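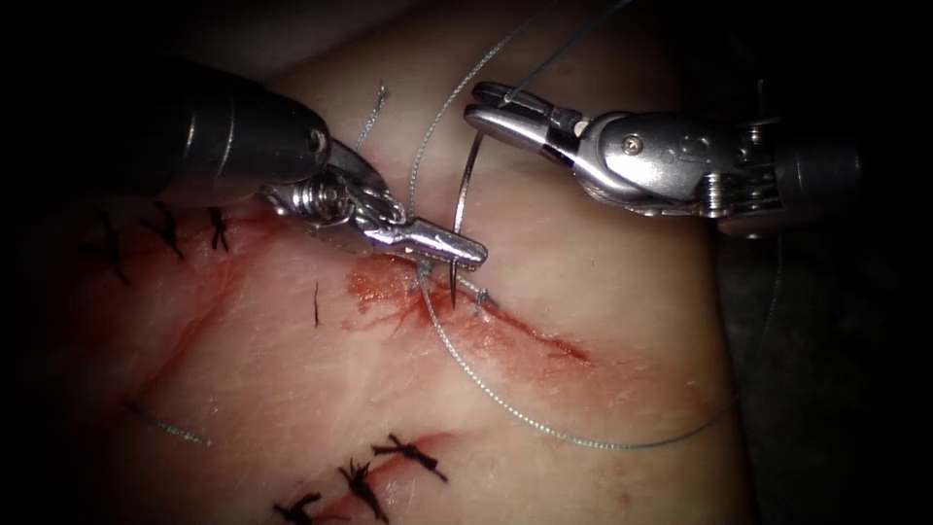
Praktikum Medizinrobotik, Versuch 4: Einzelknopfnaht mit zwei Instrumenten
Begleitblatt zum Kurs, Stand 26. August 2024

1. Einordnung

Der Versuch schließt an die Übungen zur Vorwärtskinematik und zur Fernzentrumsbedingung (RCM) an. Bearbeitet wird er in Gruppen zu 2 Personen: eine Person bedient die Konsole, die andere protokolliert und überwacht die Zustandsanzeige. Nach jedem Durchgang wird gewechselt. Die Ergebnisse gehen in das Semesterprojekt Clandum ein, in dem die Naht in Teilhandlungen zerlegt und deren Erkennung automatisiert wird.

2. Vorausgesetzte Kenntnisse

Denavit-Hartenberg-Parameter, Jacobi-Matrix, Bewegungsskalierung, Koordinatentransformation zwischen Kamera und Instrument. Wer das Testat zu Versuch 3 nicht hat, kann am Versuch nicht teilnehmen.

3. Begriffe

Schaft: starrer Abschnitt des Instruments zwischen Antrieb und Handgelenk.
Handgelenk: distale Gelenkeinheit, Bezugspunkt für die Orientierung der Backen.
Backen: Greifelemente am distalen Ende. Der Öffnungswinkel wird als eigene Größe aufgezeichnet.
Teilhandlung: kleinster im Protokoll benannter Bewegungsabschnitt mit definiertem Anfang und Ende.

4. Zerlegung der Naht

T1 Nadel aufnehmen und ausrichten
T2 Nadelspitze am Wundrand ansetzen
T3 Nadel entlang ihrer Krümmung durchführen
T4 Nadel auf der Gegenseite übernehmen
T5 Faden nachziehen
T6 Knoten legen und Enden kürzen

Die 6 Teilhandlungen sind in dieser Schreibweise zu verwenden. Wiederholte Ansätze werden einzeln eingetragen, also T2, T2, T3 und nicht zusammengefasst. Eine Pause ohne Instrumentenbewegung erhält das Kürzel P.

Zu T2: Beide Instrumente nähern sich von gegenüberliegenden Seiten, die Arbeitsspitzen treffen über der Wunde zusammen. Im Bild zu Beginn dieses Blattes steht der Nadelbogen fast senkrecht, die Spitze liegt am oberen Rand des Schnitts. Die leicht geöffneten Backen des rechten Instruments führen den oberen Fadenabschnitt, der lange Fadenteil liegt lose in weitem Bogen auf dem Gewebe. Die fertigen Knoten der beiden benachbarten Reihen sind aus deutlich dunklerem Faden. Für die Segmentierung sind das zwei getrennte Klassen (Faden aktiv, Faden gesetzt). Lose Fadenreste werden der Klasse Rest zugeordnet.

Zu T3: Die Drehung erfolgt um den Mittelpunkt des Nadelbogens. Eine reine Translation des Handgelenks belastet den Stichkanal quer und gilt als Fehler, auch wenn der Durchstich gelingt.

5. Aufzeichnung

Abtastrate der Gelenkwerte: 30 Hz. Bild und Gelenkwerte werden über den gemeinsamen Zeitstempel zugeordnet. Die Aufzeichnungssoftware Plostine muss vor dem Einkoppeln der Instrumente laufen, sonst fehlt die Referenzfahrt im Datensatz. Dateien mit fehlender Referenzfahrt sind zu verwerfen.

6. Auswertung

a) Dauer jeder Teilhandlung, tabellarisch je Durchgang.
b) Weglänge beider Instrumentenspitzen, getrennt für links und rechts.
c) Öffnungswinkel der Backen über der Zeit, mit markierten Übergängen T1 bis T6.
d) Vergleich der manuellen Zeitmarken mit der automatischen Segmentierung. Abweichungen sind je Übergang anzugeben, ein Mittelwert über alle Übergänge genügt nicht.

7. Abgabe

Protokoll als PDF, Rohdaten im Gruppenverzeichnis unter Collado. Frist: 21 Tage nach dem Versuchstermin. Nachholtermine für den Versuch liegen im Februar.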